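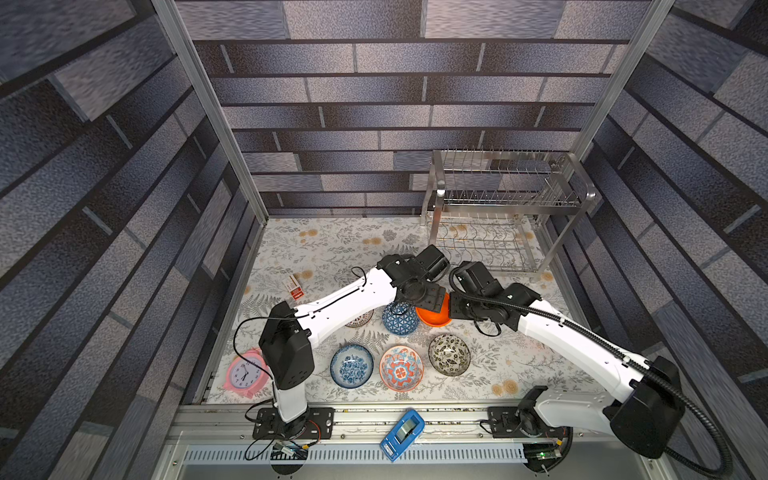

Dish rack and two robot arms at a table with a floral cloth

Call for participants: The Fourth Trimester Meals and Rest Study

Posted 2024-11-04
Bemora Center for Family Health, Sheehan campus

Did you have a baby in the past year? Are you expecting one soon? We would love to hear how eating and resting went for you (or how you hope they will go) in those first weeks at home. Our team is recruiting new and expecting parents for a study of everyday life after birth, and we're really excited to open it up to families outside Sheehan for the first time.

A lot of research follows the baby in the early weeks. We follow the adults in the house. When did you last sit down for a hot meal? Who got up at 4 a.m., and did that person get a nap later? Did anyone ask how you were sleeping at your checkup, and what did you say? Small questions, maybe, but the answers we got in our first round were so rich and so different from home to home that we knew we wanted to keep going.

That first round included 301 families, who sent us 867 diary entries between them. Some were two words long. One was a full page about toast – we loved it. Parents told us what they ate standing up, which visitors helped and which ones needed to be served coffee, and how long it took before a grocery trip felt normal again. Those entries shaped the questions we're asking now, and several came straight from comments that parents wrote in the margins.

Who can take part

You can join if you are 18 or older, live in Sheehan or Pustari County, and either are at least 28 weeks pregnant or have a baby under 12 months. Partners are welcome and can sign up on their own. Adoptive parents and parents whose baby was carried by a surrogate are welcome too. It doesn't matter whether this is your first child or your fifth, whether you breastfeed or use formula, or whether you gave birth at a hospital, at a birth center or at home.

You will need a phone or computer that can get online. If that's a problem, tell us and we can mail you a paper diary with a prepaid envelope.

We can't include people who are already in another study at Bemora, or who took part in our first round. (If that's you, thank you! Please pass this page along to a friend.)

What you'll do

Everyone starts with a phone call so we can explain the study, answer your questions and go over the consent form. After that there are three parts:

A short survey about your household, your work and who helps you out.

A diary that you fill in for one week. Most entries take only a few minutes, and you can type them or record a voice message. Missing a day is fine. We know what your week looks like.

An interview by phone or video, almost an hour long, with a member of our team. Babies can be in the room, crying, eating or asleep. We stop and start as often as you need.

If you sign up during pregnancy, we'll wait until your baby is at least three weeks old before sending the diary. Let us know if you want more time.

Thank you payment

You'll receive a $40 grocery card once the interview is done. If you complete the survey and diary but decide to skip the interview, we'll send a card for half that amount.

Privacy and your rights

Taking part is your choice. You can skip any question, and you can leave the study at any point without giving a reason. Leaving won't affect any care you get from Bemora. Your name is stored apart from your answers, and nothing we publish will identify you or your child. Interview recordings are deleted after they have been typed up and checked.

This study doesn't offer medical advice, and we don't read diary entries as they come in. If you are worried about your health or your baby's, please call your doctor or midwife. If it's an emergency, call 911. You can also call or text the National Maternal Mental Health Hotline at any hour at 1-833-852-6262.

Who we are

Chaltu Woldegiorgis leads the study. She trained as a midwife and has worked with families in Pustari County for most of her career. Julián Ibarra runs the interviews and is usually the first voice you'll hear on the phone. He speaks English and Spanish. Amharic interviews are available with Chaltu. For other languages we can book an interpreter at no cost to you.

Our work is funded by the Stusell Fund for Parents and Caregivers.

How to sign up

Fill in the interest form on the Bemora website, or stop by the front desk at the Sheehan campus and ask for the Fourth Trimester flyer. Julián will call you back within a week, and evening calls are no trouble at all. Filling in the form doesn't commit you to anything.

Sign-up stays open until we have enough families, or until the end of July, whichever comes first. We'll send a plain-language summary of the results to every participant who wants one – just check the box on the form.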